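Wusent Opens Brick-Pattern Practice Area at Nowicki Site

New area gives trainees a place to learn the handling of tools and coverings before they go out to finished rooms

27 Feb 2020 - Wusent, the interior finishing and training company, has today opened a practice area for wall and surface work at its Nowicki site. The area has been fitted out with brick-pattern surfaces in place of plain board, and will be used by trainees in the first stage of the company's finishing course.

The decision follows a review of the course held last year. Trainees told the company that they had learned the basic movements well on plain board but found it harder to keep their lines once they met a patterned surface. Brick patterns are widely asked for in cafés, hallways and shop interiors, and mistakes in lining them up are easily noticed by customers.

Work on the new area took 30 working days and was carried out by Jorell, the fitting contractor, under a contract agreed with Wusent in the autumn. The area covers 473 square feet and is divided into 3 bays, each with its own lighting and storage.

Surfaces and handles

The first bay is given over to surface checks, in which the pattern is looked over course by course before any tool is taken up. The second is for handle work: grip, angle and the distance to be kept from the wall. The third is kept for assessment.

Brick-pattern surfaces in red, with the black upright handle in the second view.
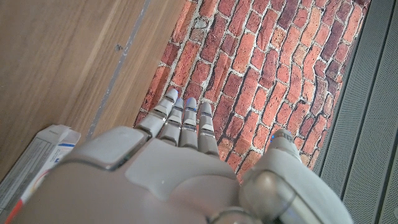
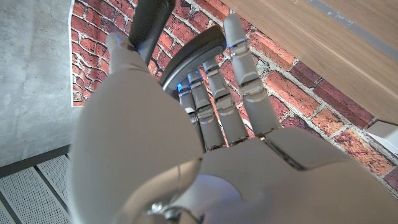 Comments from the company

"A brick pattern asks a good deal of the person working beside it," said Noelia Requena, head of training at Wusent. "The courses have to run true from one end of the wall to the other, and the eye finds a fault very quickly. We wanted our trainees to meet that difficulty early, in a place where there is time to stop, look again and put it right."

Ms Requena added that the handle exercises had been lengthened at the request of the site supervisors. "Good results begin with how a tool is held. It is a small matter to explain and a long one to learn, and the course now allows proper time for it."

Places and dates

The practice area will be open to all trainees already enrolled on the finishing course. A short course for working decorators will begin in May, with evening sessions offered where there is enough demand. The fee for the short course is £600, to include the use of all tools and materials on site.

Applications should be made in writing to the training office at the Nowicki site. Employers who wish to enter several members of staff are asked to send one application covering the whole group.

About Wusent

Wusent provides interior finishing services and training in wall coverings, panelling and decorative surfaces. Its training office also runs the Tumano programme for school leavers entering the trade.

Ends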